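Removing Scuff Marks from Painted Walls in Furnished Units
Resident Services, Amadi Court
Revised November 2018

Light marks on painted walls are a normal result of daily use. Residents are asked to clean them before the move-out inspection. Most rubbing and contact marks can be removed without repainting if the steps below are followed in order.

Supplies

Two soft white cloths
A bucket of lukewarm water
Mild dish soap
Baking soda
A white pencil eraser
A dry towel for the floor

Colored cloths and sponges should not be used, as the dye may transfer to the paint.

Before You Begin

Move light furniture away from the wall. A sofa should be lifted by two people and set down at least one foot out; dragging it may mark both the floor and the baseboard. Roll up any rug or mat near the work area. Look at the wall from several angles in daylight, including the part closest to the baseboard, where faint marks are easily missed.
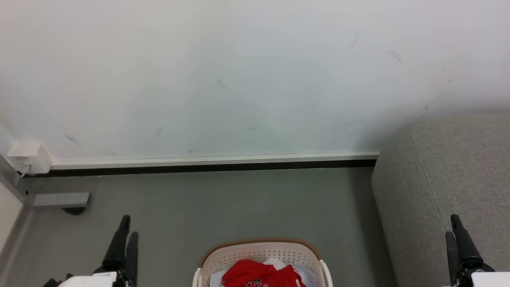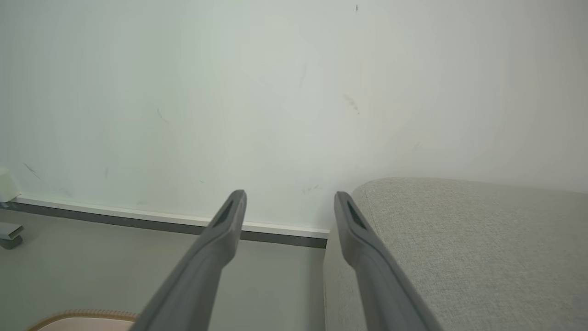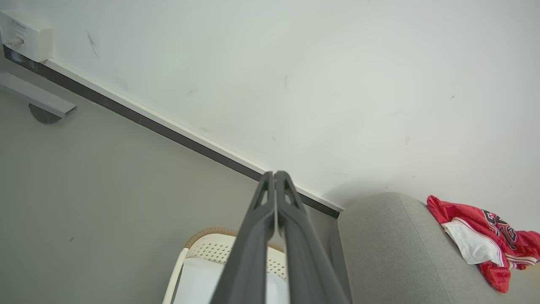 Scuffs on a pale wall beside a gray sofa, with the two-tone baseboard below.

Cleaning the Wall

1. Wipe the area with a dry cloth to remove dust.

2. Try the eraser first on thin gray streaks. Use short, light strokes and brush away the crumbs.

3. For smudges that remain, add a few drops of dish soap to the water. Wring the cloth until it no longer drips, then wipe gently from the bottom of the mark upward.

4. For stubborn marks, place a small amount of baking soda on the damp cloth and rub lightly for a few seconds. Stop at once if paint appears on the cloth or the surface becomes shiny.

5. Wipe with clean water and pat dry.

Do not spray liquid near outlets, wall boxes or cables. The wall next to these fittings should be cleaned with a dry cloth only.

Baseboards

Wipe the upper edge first and the dark strip last, using a separate cloth for each. Dry the floor along the strip before furniture is returned.

Scratches

A scratch that can be felt with a fingernail will not wash out. Residents should not apply filler or touch-up paint. Report the location to Gemma Palumbo in the Resident Services office, Room 104, and a repair will be scheduled.

Allow the wall to dry for about 2 hours before moving furniture back into place.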